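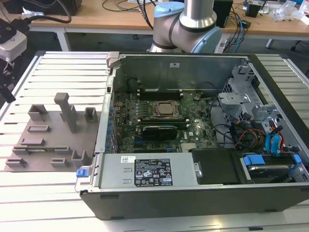

*Open desktop tower with the motherboard and graphics card in place*

# Visiting the Mensah burial caves: FAQ

**Where are the caves?**
On the hillside above Grurnura. The path from the village has 581 steps.

**How old are the burials?**
The oldest are dated to 2,000 years ago. Most are much later.

**Are these mummies like the ones in Egypt?**
No. The bodies were never embalmed. Dry air and salt in the rock preserved them.

**Can I see them?**
One chamber is open, in groups of 10. The others are closed to visitors.

**Can I take pictures?**
Outside, yes. Photography is not allowed in the chamber.

**Who keeps the records?**
The Finitar archive. It lists 934 objects, mostly cloth, beads and pottery.

**When is the first tour?**
Saturday at 9 a.m. Tickets are sold at the Urex gate.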